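Reviews > Days Out > Open Days

Trelcombe Open Day: Small Apartments, Big Claims

The flyer promised "a new way to live downtown." I have lived downtown long enough to have heard this before, usually from someone selling me a closet with a sink in it. Still, the Trelcombe building was open to the public for one afternoon in January, parking was $11, and I wanted to see what Acharya had done with the old place.

Getting in was slow. There was one line for people who had registered online and another for people who hadn't, and both ended at the same clipboard. The lobby is handsome, I'll give them that. They kept the brick and the big windows. They also kept the draft.

Our guide, Pavithra Kotian, took us up in groups and did a good job with a script that wasn't hers. The building has 70 apartments. She used the word "flexible" for the bed, the closet, the hallway and the lease. When a man behind me asked how flexible the lease was, she said the leasing desk could help him with that. The leasing desk was closed for lunch. 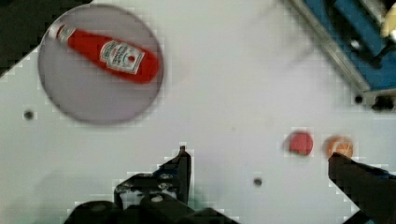
Rent for the smallest unit starts at $2,867 a month. That covers water and trash pickup. It doesn't cover heat, a storage locker or a parking space, and I had to ask about all three separately. I'd like to know who decided a sheet of "typical monthly costs" could leave out heat in a building with windows that size.

The kitchens

Every unit gets the same kitchen from Velano, and this is the part the brochure is proudest of. It says the counter is "designed for the way you cook." I cook with a cutting board, a pan and somewhere to set down a hot lid, so I came prepared to be difficult.

There are two burners. The sink is deep, but the faucet is set so far back that a stockpot won't sit under it. The drawers close softly. The fridge opens toward the wall, so you stand in the hallway to reach the milk. Perihan Tokgöz, who was in my group and rents in the building next door, opened every cabinet and said she'd lose a third of her dishes. I'd lose the dishes and the toaster oven.

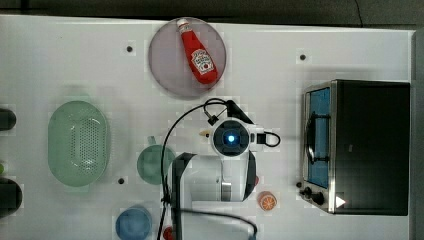 Noise, and the roof

I asked to stand in a bedroom with the door shut while somebody walked around upstairs. This was treated as an odd request, but they let me. You can hear the footsteps. The floors are by Skulach, and the spec sheet calls them "acoustically considered." I don't know what considering them did.

The roof deck was closed for wind. We saw a drawing of it.

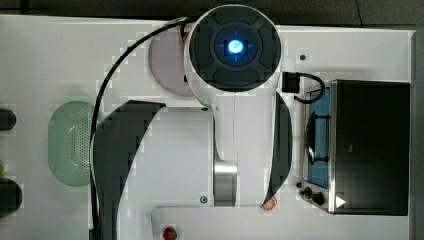 White tabletop, seen from above.

Would I live there? At that price, no. The location is good, the brick is lovely, and the mail room has more shelf space than the kitchens. If you go to the next one, bring a tape measure, ask about heat before anything else, and get there before the leasing desk goes to lunch.

Get our open day reviews by email. Enter your address to sign up. You can unsubscribe at any time.

Related
Is a Storage Locker Worth the Rent?
Reading a Floor Plan Without Being Fooled
Five Questions to Ask Before You Sign a Lease
Old Factories, New Apartments: What Gets Kept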